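## Visit report: bimanual cells at Fultico

In September, 14 members of the handling and automation section visited Fultico, which develops small two-arm work cells and the software that runs them. The visit was arranged by Karlijn Verschueren and hosted by Traian Cârstea, who heads cell integration, with Sanne Jansen covering data and training. What follows is a summary for members who could not attend. Slides will be circulated when Fultico has cleared them.

### Background

Fultico began as a supplier of end-of-line fixtures and moved to robot cells when one of its customers, Mertens, asked for a station that could sort mixed household returns. The returns had no common shape, few had usable barcodes on an accessible face, and the product list changed faster than anyone could write pick routines for it. A conventional cell with a vision system and a fixed library of grasps was quoted and rejected on cost.

The approach Fultico settled on uses two light arms, cameras close to the grippers, and a policy trained on recorded operator demonstrations. An operator moves a pair of leader arms, the cell arms follow, and joint positions and camera streams are stored together. Cârstea was direct about the limits. Payload is low, cycle times are well behind a dedicated machine, and the company does not sell the cell for any task where the part is known and always arrives in the same orientation. For that work he would still specify a fixture and a cheaper arm.

### Cell construction

The cells are built from aluminum profile, with both arms carried on one horizontal rail along the front edge. Mounting the pair on a common member was a late change. On the first build each arm had its own pedestal, and the relative position of the two bases drifted enough after a few weeks of running that handovers between grippers began to fail. With a single rail, the spacing is set once with a gauge and checked when a plate is removed.

Power and signal wiring runs along the front in slotted duct. Several members asked why the controller boards were left open to the room. Cârstea's answer was service access: the boards are swapped often at this stage, and a closed housing is planned for customer units. Luuk Dijkstra questioned the routing of cables over the wrists and asked about fatigue life. Fultico treats these cables as consumables and replaces them on a schedule. A version with internal routing was drawn up and set aside, as it made a gripper change into a bench job.

Walls and floor can be changed. Fultico keeps sets of panels with different surface finishes and rotates them between recording runs so that a policy does not come to depend on one background. Tile and stone patterns are in the set for a practical reason – grout lines and veining produce strong edges, and an early model trained only on plain gray panels would reach for them.

### Data handling

Jansen took the group through the recording procedure. The set used for the current model holds 3,214 episodes, each covering one task from a start pose to a return to that pose. Episodes in which the operator makes a mistake and recovers are kept and tagged. Episodes in which the operator makes a mistake and gives up are deleted. She considers the first group the most useful part of the set, and the hardest to get on purpose, as experienced operators make few errors and new ones tend to stop when they do.

Labeling is done in Clolix, an in-house tool that displays all camera streams on one timeline and lets the reviewer mark contact, lift and release. Review takes longer than recording. The company has tried marking contact automatically from motor current, with acceptable results on rigid objects and poor results on bags and soft packaging. Manual marking is retained for those.

Time alignment between cameras received more discussion than any other topic. The fixed camera and the wrist cameras run on separate clocks, and Jansen showed one run where an offset had crept in unnoticed. The resulting policy closed the gripper late on every attempt. The recorder now refuses to start if the offset is above a set limit, and the check is repeated at the end of each episode.

### Demonstration

The demonstration used everyday articles of differing height, stiffness and surface. Object choice was deliberate. Clear containers give weak contours, and a faceted or glittering surface returns highlights that move with the camera, so that two consecutive wrist images of the same object may share few bright points. Tall items on a weighted base add a mechanical problem. The center of mass is low, and a grasp taken high on the stem tips the object before it lifts.

Five tasks were shown. Femke Koster of our section kept the log. Across the session the cell made 18 attempts, under policy control except where an operator took over. The failures fell into two types. In the first, the fingers closed short of the object and the arm lifted with nothing held. In the second, the grasp was good but the arm hesitated above the release point and timed out. Operators intervened through the leader arms in both cases, and those takeovers were recorded for later training. We do not give a success rate, as the tasks differed too much in difficulty for one number to mean anything.

Members watched the fixed view and the wrist view on adjacent monitors. The difference in what each provides was the most instructive part of the session. The fixed view gives the layout and the clearance between the arms. It says little about the last stage of an approach, when the gripper itself tends to hide the target. The wrist view shows the gap between the fingers and whatever lies beyond it, and loses the rest of the cell.

Fultico tested policies with the wrist streams turned off. Placement on open floor was largely unaffected, while grasps on narrow parts became unreliable. With the fixed stream turned off, single-arm grasps held up well and the arms began to obstruct each other. All streams are now standard.

### Questions from the floor

**Finger wear.** Finger tips are replaced when the pad surface no longer holds a test strip. Scuffing alone is not a reason to change them. Jansen added that new tips look different enough in the wrist image to affect results, and a few episodes are recorded with each new pair.

**Guarding.** The development cells run at reduced speed and force. Customer units will be supplied with interlocked doors. Dijkstra asked for the risk assessment and was told it would be available with the first production release.

**Transfer between cells.** A policy trained on one cell runs on another of the same build after a short calibration. It does not run on a cell with different rail spacing without further recording. Cârstea regards this as the main obstacle to selling the system in small numbers.

**Software access.** The control layer, named Fova, is licensed with the hardware. There are no plans to offer it for third-party arms.

### Next steps

Fultico has offered a second session for members who would like to try the leader arms. Places are limited by the number of operator stations. Members with an interest should write to Karlijn Verschueren and state whether they have worked with teleoperated equipment before. Suggestions for test articles are also welcome, particularly anything thin, flexible or transparent, up to the size of a small wastebasket. 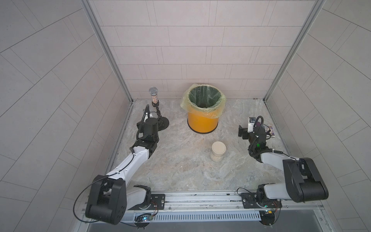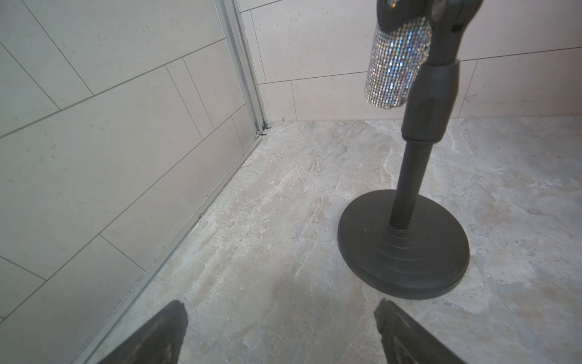
*First picture: the cell with both arms over the floor. Second picture: wrist-level view of the microphone stand base between the gripper fingers.*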